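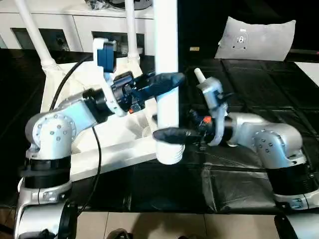 Ticket: Telemetry dropouts on Skudach passes
Opened by: Meenakshi Rana
Assigned to: Gaurav Tomar
Status: Open (was Closed, reopened by Umesh Uniyal)

Reported problem

Frames go missing on the downlink from the Skudach cubesat when it drops low in the west. The decoder loses lock, picks it up again, and the housekeeping log has a hole in it. Seen on 6 passes so far. East side is fine.

Gaurav Tomar, first reply

Looks like local interference. Probably the new lights on the parking lot. Suggest we close this and ask facilities to look at the lights.

Umesh Uniyal

Reopening. Has anyone measured these lights? I pulled the recordings for all 6 passes and 4 of them were in full daylight, when the lights are off. I also don't see a raised noise floor in any of them. The signal just sags and comes back. That doesn't look like interference to me.

Meenakshi Rana

Trilok says the orbital elements were stale in April and the antenna was pointing behind the satellite. Could it be that again?

Umesh Uniyal

I doubt it. Stale elements would hurt us on both sides of the sky. I loaded fresh ones anyway before the morning pass on May 7, 2025 and got the same hole in the same place. Please don't mark that as a fix.

Gaurav Tomar

The Brorklow support page says to update the rotator firmware for "improved tracking performance." Could try that.

Umesh Uniyal

Improved how? The release notes don't mention azimuth at all. I'd like to see a reason before we flash a controller that works on half the sky. Let's check the dull stuff first.
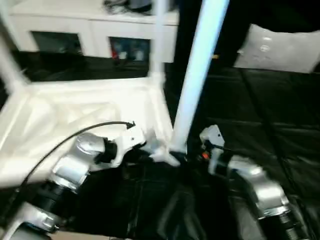

Checks done so far

1. Swapped the receiver for the spare. No change.
2. Parked the antenna due west and watched a steady beacon for 20 minutes. Level held, no sag.
3. Slewed slowly from south to west on the same beacon. Level dropped 7 dB partway, then recovered when the rotator stopped.
4. Repeated step 3 with the preamp bypassed. Same drop.

Umesh Uniyal

So it only happens while the rotator is moving. I'm looking at the coax loop at the rotator, or the connector under it. Ramesh swears he replaced that jumper last year, but I can't find it in the parts log.

Next steps

Gaurav to sweep the feedline while Meenakshi turns the rotator by hand control. New jumper only if the sweep shows something. Firmware stays as it is. Ticket stays open until we have clean western passes with the recordings attached.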